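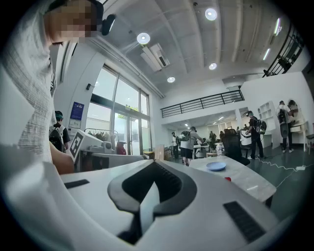

Page last changed: 15/09/2024 (A. Ljungberg)

4. Setting up the Doline table in the room

This section covers where to stand the table, how to lay it for drinks, and how to clear it. For assembly of the legs, see section 3.

4.1 Placing the table

1. Choose a level part of the floor, away from doors that open inward.
2. Leave at least 40 inches between the table and any clothing rack or shelving.
3. Turn on the ceiling lights and look across the top from a sitting position. A glossy top reflects round lights as bright spots. Turn the table a little if they bother you.
4. Press down on each corner. If the table rocks, adjust the feet with the Jendex key.

Note: Large windows give enough light for most daytime use. For evenings, 3000 K bulbs are a good match for the marble pattern.

CAUTION: Do not drag the table. Two people should lift it by the frame under the top.

4.2 Laying the table for drinks

1. Wipe the top with a damp cloth and dry it.
2. Set a plate or saucer in the middle of the table, within reach of everyone sitting down.
3. Put the filled cup on the saucer. The tall Söderlund cup holds 330 ml to the rim – fill it a finger's width lower.
4. Close water bottles before you put them on the table.
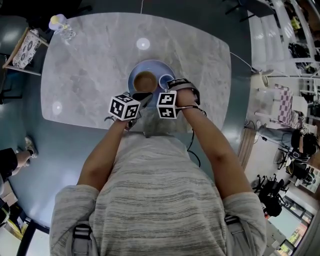

Can coffee or tea stain the marble-pattern top?
It can if it is left to dry overnight. Wipe up spills the same day with warm water and a drop of dish soap, and do not use scouring powder.

4.3 Clearing the table

1. Empty the cups before carrying them.
2. Lift bowls and saucers straight up. Grit under a sliding dish will scratch the gloss.
3. Check for plastic cups that have tipped over. They roll easily on this surface.
4. Put light items in the cubby shelves and heavier ones on the lowest tier.

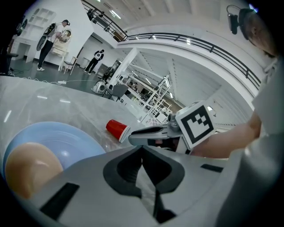 Fig. 4-3. Red plastic cup lying on its side on the table top.

4.4 Cables and power strips

Keep power strips off the table top and out of walkways. Run cables along the wall where you can.

CAUTION: Do not connect more than 2000 W to one strip. Unplug kettles before you move the table.

Replacement feet and keys can be ordered from the Nerkesham parts desk. Give the number printed under the table top.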